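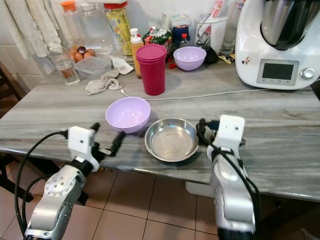
3. Counter setup before mixing

Course: Kitchen Practice I, Clendley. Unit 4, handout 2. Prepared by Shuzhen Ren. Read together with handout 1 (weights and volumes) before the February practical.

3.1 Scope

This section covers the layout of a home counter for small-batch mixing with a countertop food processor. It applies to batters, soft doughs and egg mixtures up to 600 g total weight. Larger batches are treated in section 5.

3.2 Zones

A counter used for mixing is divided into three zones. The boundaries are not marked. They follow from the position of the appliance, which is normally the item that moves least.

Appliance zone. The processor, its cord and any attachments. In the setup at the head of this section the processor is at the right, with a steel mixing bowl on top and the display and dial on the front panel.

Work zone. The open counter in front of the cook. Bowls in use, the shallow dish and the item being handled. The lilac bowl and the steel dish are in this zone.

Holding zone. Everything waiting its turn or already finished with. Bottles, the jug, the dark blue jar and the second lilac bowl are along the back.

Items move from holding to work and back again. An item that has not moved by the end of the recipe did not need to be out, and should be struck from the list for next time.

3.3 Vessels

Two bowls of the same color are easily confused once both contain something pale. Assign each a function before starting and keep it: front bowl for the active mixture, rear bowl for the reserve. Students in the Dosstead group lost a batch last term by adding the reserve sugar twice.

A shallow dish is suitable for small measured amounts and for resting a spoon. It is a poor choice for whisking. The low sides allow liquid to escape at quite moderate speed.

Tall lidded cups are stable when full and much less so when empty. Keep them out of the path between the work zone and the appliance.

3.4 Eggs

Leave eggs in their container until needed. An egg placed directly on marble will roll, and a polished counter is seldom level. Break each egg into a separate small vessel, inspect it, then transfer it to the bowl. Wash hands after handling shells and before touching the dial.

For the practical, record the weight of egg without shell. The recipe assumes 48 g per egg. If the measured weight differs by more than 5 g, adjust the liquid as described in handout 1.

3.5 Cords

Route the cord behind all vessels, close to the wall where the outlet position allows. Check for three faults:

- cord running under a bowl or cup
- cord crossing the front edge of the counter
- cord in contact with standing liquid

A thin white cord on a light counter is hard to see. In the layout above, a thin white cable crosses the counter behind the magenta cup. Any item placed at the back must be lifted over it - do not slide vessels across a cable.

3.6 Cloths

Keep one cloth for the counter and one for hands. A plain cloth and a printed one are convenient, as the two can be told apart at a glance. Fold both. A crumpled cloth takes up more room, dries slowly and hides small tools. Hanging towels are for clean, dry hands only.

3.7 Drinking water

A drinking glass is permitted on the counter during home practice, on the side away from the appliance. It is not permitted in the Presia teaching kitchen. Water for the recipe is measured separately and is never taken from the glass.

3.8 Procedure

1. Clear and wipe the counter.
2. Place the appliance and route the cord.
3. Fit the mixing bowl with the power off.
4. Set out the vessels and assign their functions.
5. Bring ingredients to the holding zone, labels facing forward.
6. Weigh the dry ingredients, then the liquids.
7. Compare the total with the recipe sheet.
8. Switch on at the lowest setting.

3.9 Exercise

Draw your own counter to scale and mark the three zones. Show the outlet and the full path of the cord. State the free width of the work zone in millimeters. The Ibrahim layout in the reader, with a work zone of 706 mm on a counter of 1034 mm, may be used for comparison. Bring the drawing to the practical.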